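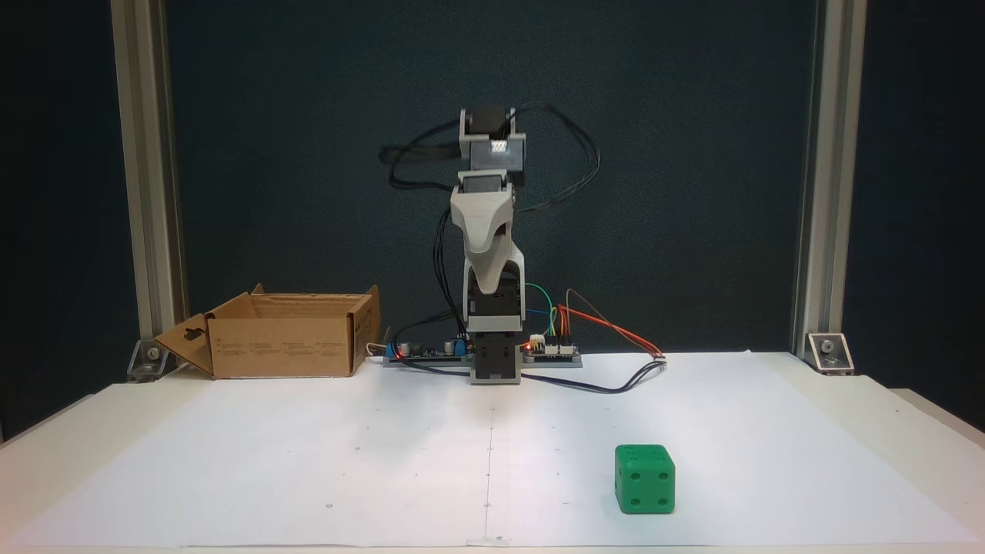

The stairs up to the Belosus workshop smell of machine oil and somebody's toast, and by the time I reached the top I was already behind the rest of the open day crowd, which had packed itself around the coffee urn and was in no hurry to leave it. I didn't mind at all. It gave me a few minutes alone with Firouzeh Naseri, who had saved me a stool at her bench and was waiting with the patience of a person who has spent most of a year teaching a very small machine to put things away.

The machine is called Vellow, and it's little enough to share a table with your lunch. Its gray and white parts came off a 3D printer, the joints are motors you could hold in your hand, and the cables swing out from it in big floppy loops that I kept wanting to tuck in (I was asked, very kindly, to keep my hands to myself). Firouzeh tells me the parts for one arm cost her 600 dollars. "People come in expecting a car factory," she said. "Then they see this and they relax, and they start asking much better questions."

The job she has given it sounds like something you'd ask of a toddler. There's a green block on the table and an open cardboard box over on the left, and the block is supposed to end up in the box. That's the whole assignment! I must have looked a little let down, because she laughed and told me to try it myself with my eyes shut and a pair of kitchen tongs. I did try it later at home, with a lemon and a cereal bowl, and I would like to take back whatever my face was doing.

Vellow learns by being shown. A person guides the arm through the task, over and over, with the block set down in a different spot each time, and all of those tries go into a program that slowly works out what they have in common. Firouzeh started in May and has logged 3,116 of them so far. She did the first 2,000 nearly all by herself, in the evenings, with the radio on, and then her coworkers took pity on her and drew up a rota. She can tell from a recording which of them was at the controls, she says, and one of them always comes in a bit too fast.

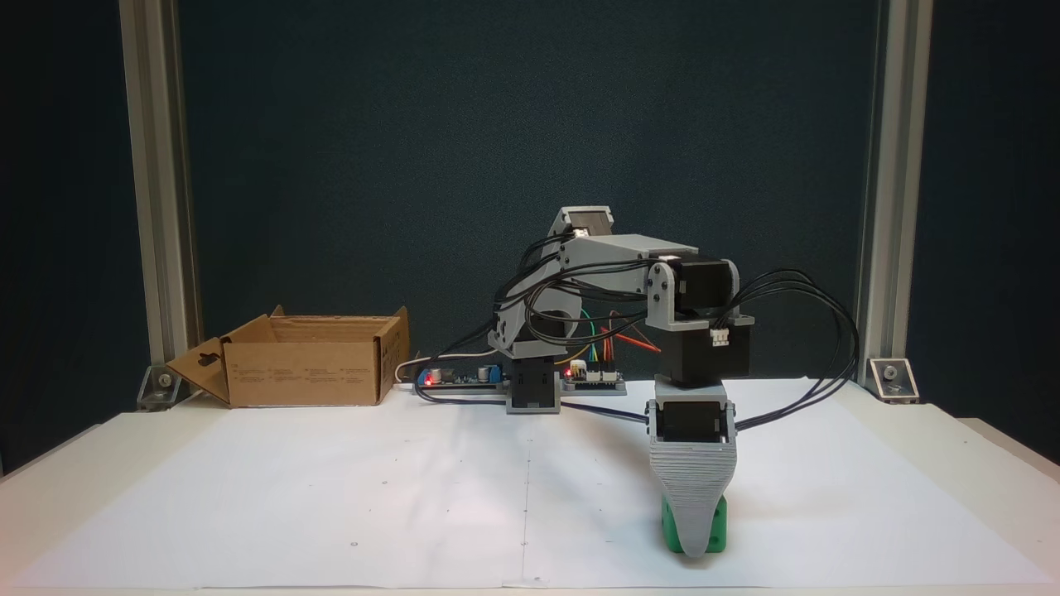

What surprised me most, once the others had drifted over with their paper cups, was how quiet the room got. There must be something in us that can't look away from a hand reaching for a thing, even when the hand is two plastic jaws. A boy near the front held his breath so long that his grandmother tapped him on the back. Firouzeh kept up a low, easy commentary the whole time, a little like a golf announcer, and took questions as they came. Does it get tired? No, but the motors heat up, so it gets breaks. Could it do the dishes? Not for a good long while, and she wouldn't trust it with her dishes anyway. Why a sheet of paper on the table? Mostly so that she can draw on it, she said, and paper is cheap to replace.

Belosus shares the building with two other small outfits, Jilto and Sydorenko, and both had their doors open too. At Jilto I was shown a drawer full of springs by a man who loved every one of them, and at Sydorenko they were handing out printed gears to the children, who were trading them on the landing like baseball cards. I'd meant to give each place the same amount of time, and I'm sorry to say I didn't come close. I kept wandering back up to Firouzeh's bench, where the stools were full by then and I had to stand behind a very tall couple from the bike shop.

She'd like to have 20 different objects in the practice set by next year, soft ones included, and she is most nervous about socks. The next open day is planned for May, and I've already asked her to save me the same stool.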